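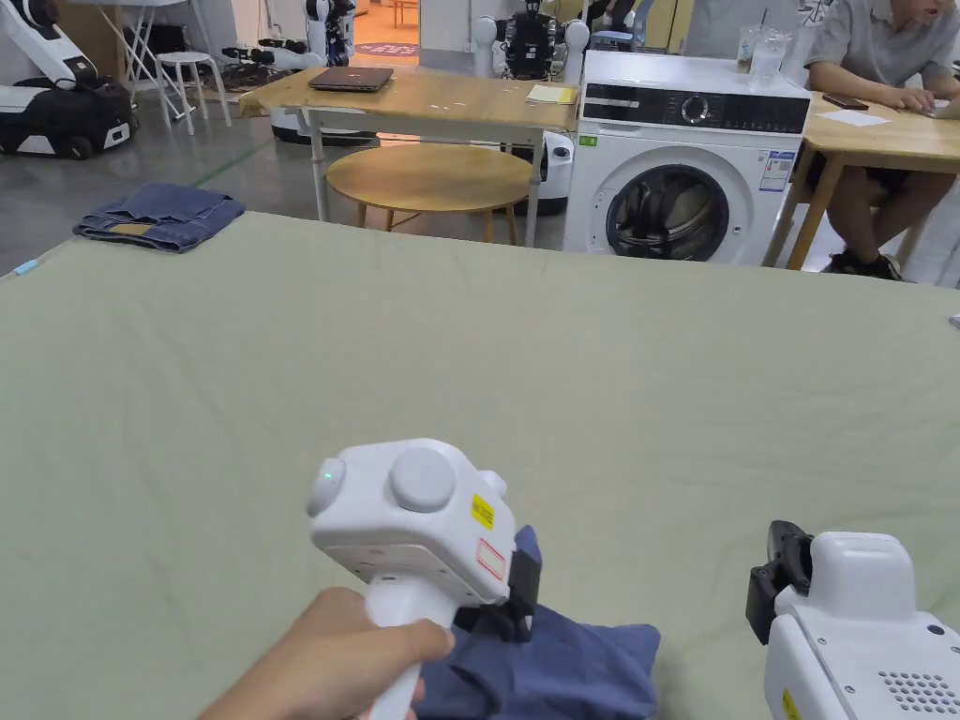
Kaneko Textile Care - Table Covers and Pads Department

Kendau Fitted Table Cover

The Kendau is a fitted fabric cover for work tables used in sewing rooms, alteration shops and laundry folding areas. It gives a soft, even surface that keeps slippery cloth from sliding off while you sort, pin or fold.

The cover goes on over the table top and is held underneath by a drawcord. One person can fit it on a small table. For anything longer than the standard size, we suggest two.

Details
Fabric: woven cotton blend, pre-shrunk
Colors: sage, oatmeal, slate
Drop at the sides: 13 inches
Closure: drawcord with toggle
Price: $49, standard size

Washing
Machine wash cold and line dry. Wash dark covers on their own the first time. Do not use bleach. The cover can be ironed on medium heat, but take it off the table first if the top is laminate or painted.

Padding
The cover works alone or over the Gulolau felt pad, sold separately for $19. The pad is not washable - vacuum it or brush it down when lint builds up. Pins should go in at an angle so they do not reach the table.

Ordering
Standard covers ship from stock. Custom sizes are cut to order and cannot be returned. Send us the length, width and thickness of the table top, and tell us if the corners are rounded. Returns on unused standard covers are accepted for 30 days.

Questions about sizing go to Haruna Nagano. For shop and school orders, ask for Nii Mahama.

The older cover with elastic corners was discontinued in December. Replacement drawcords and toggles are still available.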